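4.2 Opening-week receipts and the persistence of audience

The first model treats the receipts of a regional-language feature as a function of screen count, ticket price and the standing of the lead performer. Earlier work on the Bredalport circuit used the same three terms and reported that the standing of the lead dominated the other two during the opening week. We repeat that specification here so that the results can be compared, and then add two terms that were not available to the earlier authors: the advance booking ratio and the language of the print shown.

The sample consists of 79 releases. A release enters the sample if it was shown on at least 10 screens in its opening week and if daily returns were filed for 14 consecutive days. Dubbed prints are counted with the original where both opened together, and are treated as separate releases where the dubbed print came later. Returns were taken from the Pasix ledger – the clearing system used by most independent exhibitors in the region – and checked against the house records kept by Uçar, which operates the larger sites in Larnden. Where the two sources disagreed, the house record was used. Disagreements were mostly a matter of the day on which late-night takings were booked.

Standing was coded in the manner proposed by Arain, using the receipts of the performer's previous three leading roles. This leaves a difficulty with first-time leads, who have no such receipts. Arain set their standing to zero. Tatlı argued that this is wrong where the newcomer belongs to a family already established in the trade, and suggested carrying over a share of the relative's score. Both codings were tried. With the zero coding, the model underestimates opening-week receipts for 12 of the releases by a wide margin, and most of these have a newcomer from a known family in the lead. With the carried-over coding the error is smaller in the first three days but changes sign afterwards, so that receipts in the second week are overestimated. We take this to mean that family connection affects the decision to attend early and has little bearing on attendance once reports from the first audiences have spread.

The advance booking ratio behaves as expected. It is strongly associated with first-day receipts and weakly with those of the second week. Its coefficient falls when festival openings are removed. Releases timed for the October holidays sell a large part of their seats in advance whatever their later performance, and a separate intercept was fitted for them. Print language has no clear effect once screen count is held constant.

4.3 Costume and promotional material

A smaller part of the study concerned whether visible production spending, as opposed to reported budget, had any bearing on the second-week figures. Reported budgets are unreliable. Producers state them for publicity, and the amounts given to different newspapers for one film may differ by a large factor. Costume was chosen as a proxy since it appears both on screen and in stills. Two coders rated the published stills for each release on a five-point scale covering the variety of fabrics, the use of printed or embroidered cloth and the range of colour. Plain and printed textiles were rated separately (Figure 3).

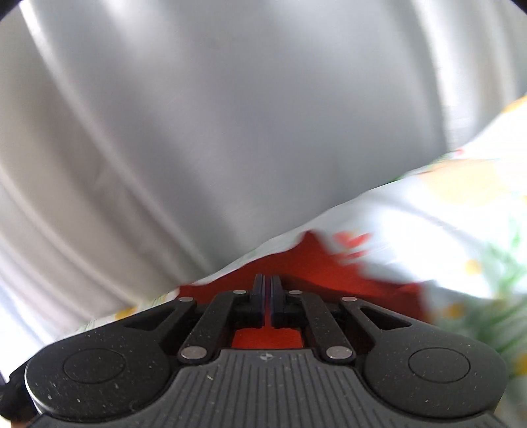
Figure 3. Red fabric on white cloth with a printed pattern in red, yellow-orange and green.

Agreement between the coders was acceptable for colour and poor for fabric variety. The fabric item was therefore dropped and the remaining items were averaged. The resulting score is weakly related to opening-week receipts and unrelated to those of the second week. When period films are excluded, the first relation also disappears. It is possible that stills are too selective a source, being chosen by the publicity office, and that a rating made from the finished film would give a different result. Such a rating was outside the means of the present study. The costume score is not carried forward to the combined model in Section 5.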